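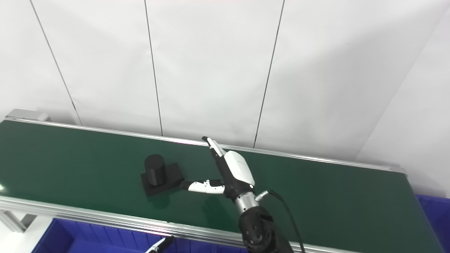

3.2 Sorting delays at the parcel counter

Fig. 4. Long belt.

The second site (Risow) was slower than the first from week one. We had expected the oposite. Risow has the newer building, wider doors, a better parking lot for the vans. Still, the typical parcel sat there for 29 hours before going out, against 28 at Somov, and the gap grew in July when the student workers left.

We logged 264 late parcels over the two sites. Late here means past the promised day, no grace period. Parcels with a wrong or missing street number were kept in the count, unlike in Hunt and Rebane's earlier survey, where they were dropped. This makes our numbers look worse than theirs. A fair comparison would need their raw sheets, which we don't have yet.

Most late parcels were late before they reached the counter. Evening vans come in after 6 p.m., the counter closes at 7, and whatever is left gets stacked by the back wall until morning. Morning staff then start with the new load, as it is closer to the door. So the old stack gets older. Seema Bhardwaj noted this on her first visit and it held up on every visit after.

Staff gave other causes. Bad labels. Not enough carts. One shift leader at Somov blamed the holiday rota and nothing else – her records partly back this up, see the table in the appendix. Labels printed in low ink were a real problem at Risow but only for one sender, Zerker, and only until they changed printers.

We tried one small change. At Risow the evening stack was moved next to the door, with a sheet of colored paper on top. No new staff, no new software. After 2 weeks the morning team was clearing it first on most days. The effect was weaker at Somov, where the door opens inward and there is just no room for a stack. There the team used a cart, which kept getting borrowed.

Customer complaints did not fall at the same rate. Triin Luik's phone interviews suggest why: people mind a late parcel less than a wrong message about it. Several had stayed home a whole day on the strength of a text. The texts go out when the van is scanned in, not when the parcel is sorted, and neither site can change that locally.

Limits. Two sites, one summer, no winter peak. Rural routes were left out becuase the drivers there keep paper logs, and Zane Tamošiūnaitė is still typing those up. Returns are treated separately in 3.3.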